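We use cookies to remember your settings. Accept | Manage

Gemma Pace
2019-01-26

Went to the Lanoden open day so you don't have to. They want us all to believe the housework robot is nearly ready. Thread, with grumbling.

The programme called it "Spill response, domestic". Fine. I got a spot near the front.
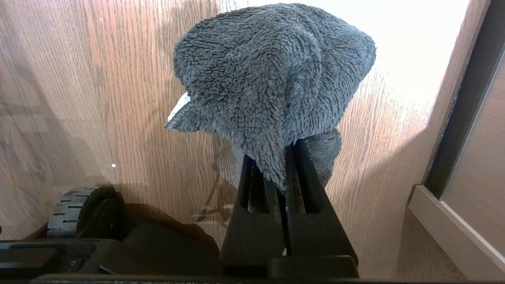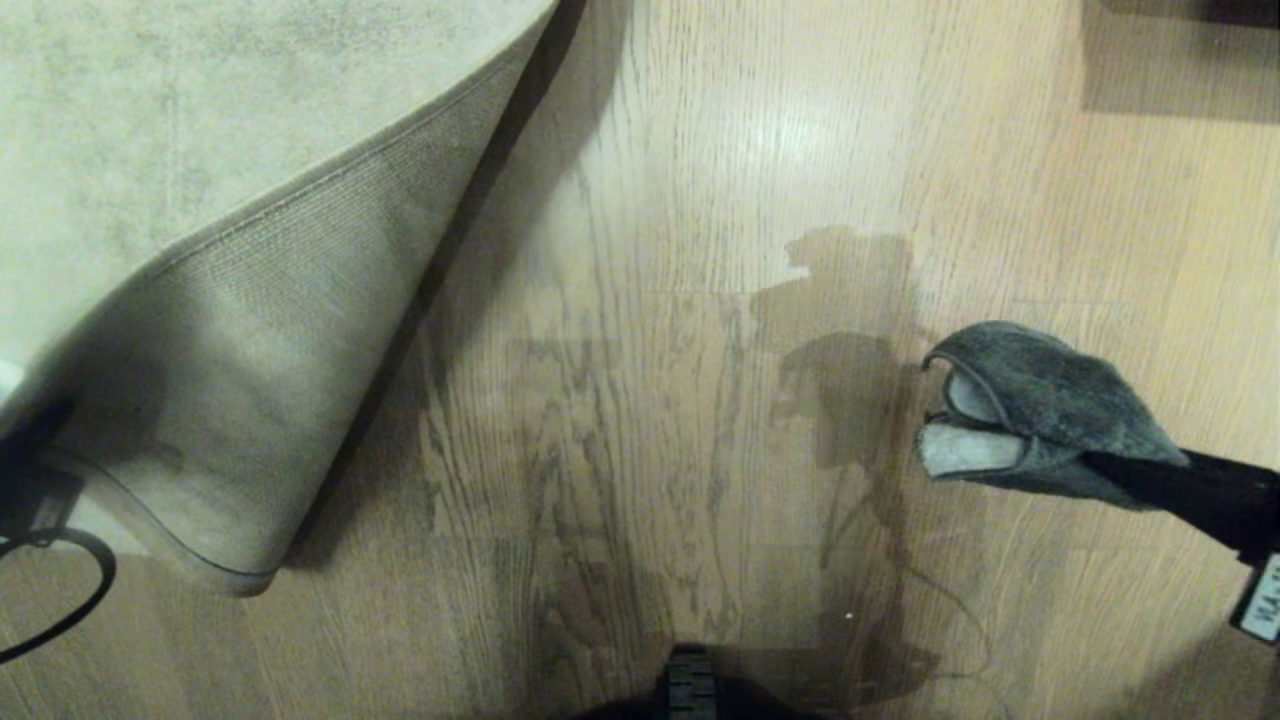
I've cleaned holiday flats for a living, so a puddle on floorboards is my home turf. What I want to know about any machine is how long it leaves water sitting on timber, because that's what wrecks a floor. Everyone near me was excited about the arm. I was looking at the corner of the rug, folded right back with its woven backing showing, and wondering who did that. I asked. The answer was "setup". Well, setup is half my job.

Ilaria Sala ran the session and she was decent about questions, I'll give her that. I asked if it could lift the rug by itself. "Not part of today's task." I asked if it knows oak from laminate. "Not yet." I wrote both down.

The cloth, though. Someone there has mopped up a drink before. Thick grey microfibre with a proper shaggy pile, same sort I buy. They could have turned up with a paper towel and they didn't. One point to Lanoden.

My issue is the pinch. Two fingers holding a bunch of cloth is how my nephew wipes a table. You want a flat hand and some weight behind it, or you end up smearing it about. I said so and a fellow called Aldo Rinaldi told me pressure was "being looked at". By whom? When? He said May. May of which year, Aldo.

Then the slides. 1,694 practice wipes logged, apparently. Big number, big font. I asked how many ended with a dry floor and was told they score it differently. They score it by "coverage". I'd love to be paid by coverage.

Also no price. There was a slide headed "Affordable for families" with no dollar sign anywhere on it. Natalina Parisi from our street put her hand up and asked straight out, and got a long answer about leasing.

To be fair to them (I'm trying), it's a hard job. Shiny boards, sun coming in and bouncing off the varnish, and a dark wet patch that runs along the grain. I've missed bits on floors like that myself and I've got eyes and knees. I'd just like them to say it's hard, out loud, into the microphone.

Asked about cords too. Every living room I've ever cleaned has one snaking across the floor and there was one on theirs. Ilaria said it was a good point. I've had "good point" from landlords and I know what it's worth.

Would I have one at work? No. Would I go again next year? Probably, the sausage rolls were good and you do get to ask the people who build it. Bring your own list and don't let them move on to the next slide.

If anyone got a straight answer on price, or on what happens when it's milk, reply and I'll add it here.

273 likes · 705 shares

Contact | Terms | Back to top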